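How to record substitutions on a paper match sheet

Applies to referees, fourth officials and team managers in the Friesen Sunday League. Use black ink. Pencil entries are not accepted by the league office.

Before kickoff

1. Print each team's starting eleven in the left column, shirt number first, surname second.

2. List the named substitutes in the lower box. A player left out of this box cannot come on, even if registered with the club.

3. Have both managers initial the sheet. Later changes to the lineup need a second set of initials next to the change.

During the match

4. When a change is made, write the minute in the "Off" column beside the outgoing player. Count any part of a minute as a full one: a change at 59:20 is entered as 60.

5. Enter the same minute in the "On" column beside the incoming player, followed by the shirt number of the player replaced.

6. For changes in added time, write the base minute, a plus sign and the added minute, for example 90+2. Changes made at halftime are entered as HT.

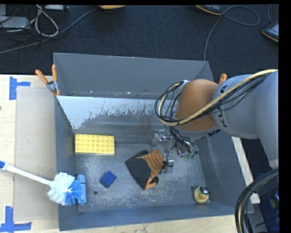 7. If two or more players are changed at one stoppage, bracket the entries in the right margin. The bracket counts as one substitution window.

8. Return substitutions are allowed in the reserve division only. Use a new line for each return — do not write over the first entry.

After the match

Compare the sheet with the referee's notebook. Strike out errors with a single line and initial them. Send the top copy to Adhiambo Muli at the league office and keep the carbon until the end of September.

Last updated Thu 1 July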